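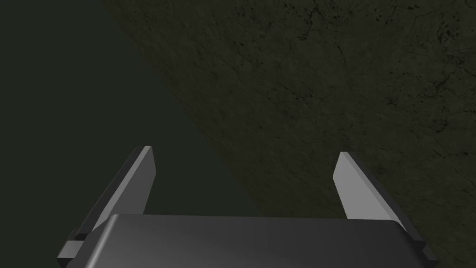
December, 7:40 a.m.

Wafer test, second lot from the Asunbridge line. Coffee machine down again, so expect typos.

Started leakage on the 9 parts Gumaro set aside. Bias at 900 mV, 30 second soak, then read. The first four sat right where the Holler model said they would, which made me suspicious of the first four. Reran them and got the same numbers. Fine.

Part five read 1000 times higher than its neighbors. Spent most of an hour composing a theory about gate oxide damage at the wafer edge, with a sketch. Then reseated the probe card and part five became an ordinary part. Sketch is in the recycling if anyone wants it.

Parts six through nine OK. Raw files are in the Darik folder, under "leak_final", next to "leak_final_2" and "leak_final_use_this". Use leak_final.

11:15 - Rutilio Rosales came by to ask if we can promise Barrera a yield number before the budget call. Told him we have 9 parts. He asked if that was a yes. Management wants to double our test spending next year, apparently on the theory that a bigger budget finds smaller problems. I would settle for a second probe card.

Gumaro thinks the soak is too short and wants to repeat at ten minutes. He may be right. He was also right about the ground strap, and we heard plenty about that.

To do: long soak on parts two and seven, clean the card, order tips. Chuck temperature log still has a gap after lunch, need to check the cable.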